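Jotenham Paper Forum > Storage and enclosures > String-and-button envelopes: which way do you wind?

paperweight_jot
Posted 5/25/24
I am moving my loose prints out of plastic sleeves and into kraft envelopes with a string-and-button closure. The question is winding. I do a figure of eight, 2 turns, tail left free. The Wada leaflet says a plain loop round both discs is enough. Has anyone compared them over any length of time?
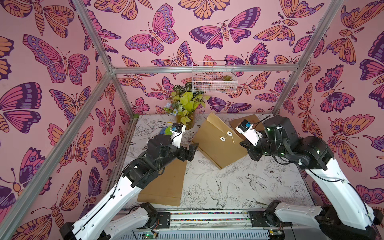 The other thing I would like settled is the stiffener. I cut board 2 mm short on each side, so it goes in without catching the flap fold. Any shorter and the corners of the print take the load.

kumiko_t
Figure of eight. A plain loop slackens when the envelope is stored upright. I have 14 in a drawer, wound in February, and the plain ones have all crept.

flatfile
Disagree. Creep is a matter of string, not winding. Waxed string holds either way. Unwaxed cotton holds neither.

kumiko_t
Mine are all the same string, from the same reel. The winding was the only difference.

perari_road
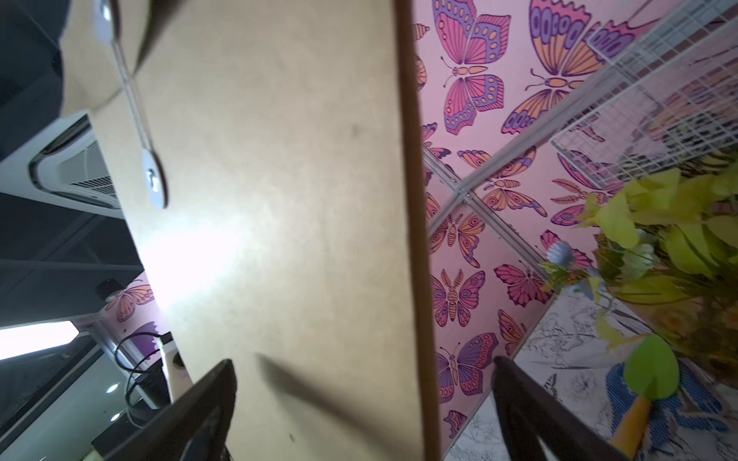
Where you do the winding matters more than either of you allow. I used to work on a crowded shelf and kept snagging the tail. Anything with exposed hardware will take a loose string: a thin metal rod held between two round disc fittings, as on a cream board, is a good trap, and a screw head is worse. Wire mesh is a nuisance for the same reason. Clear a space wider than the envelope plus the full length of string.

flatfile
Agreed on that point. I also keep artificial foliage away from the bench. Stems catch everything.

sturnari_stella
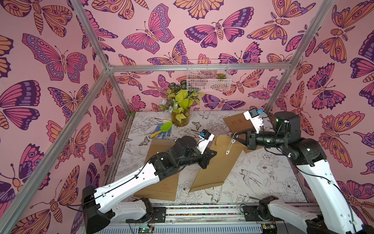
Handling first, closure second. Most of the creased flaps I see come from people gripping the middle of the envelope and bending it over the stiffener. Take it by the edge, as with the kraft one held there over the flower-and-bird sheet, and keep the rest flat on the table until the string is done. I would add that a printed sheet is a poor surface for checking prints. Fine black lines make it hard to spot a stray thread. Plain grey is better.

paperweight_jot
I like a patterned sheet. A brown envelope shows up well enough on it.

sturnari_stella
The envelope does. The thread doesn't.

flatfile
On cost: Perari sell the discs at 1,000 to the box, and replacing a torn one takes a minute with an eyelet punch. I would not reject an envelope for a worn disc.

mizuno_m 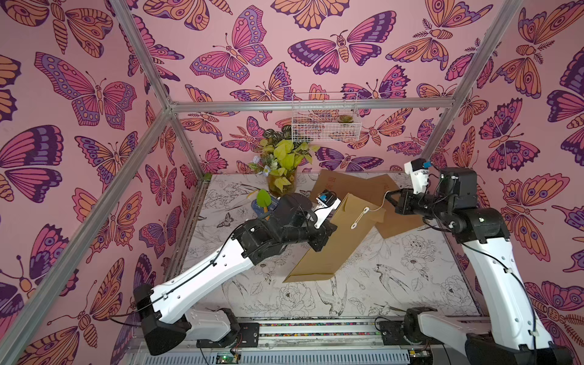
Sturnari Print Club, Storage Group

Lift by the top edge only, and only once the contents are square. Let the string trail clear of the flap before winding. Start at the flap disc, cross to the body disc, finish on the flap disc. Do not knot. Keep spare cardboard sheets at the back of the table, out of the way of the envelope. Write on the board before it goes in, never on the closed envelope.

kumiko_t
Starting at the flap disc only works if the string is anchored there. Ours are anchored on the body.

mizuno_m
Correct. Reverse it for those. I will ask Setsuko to amend the sheet.

flatfile
Still waxed string for me.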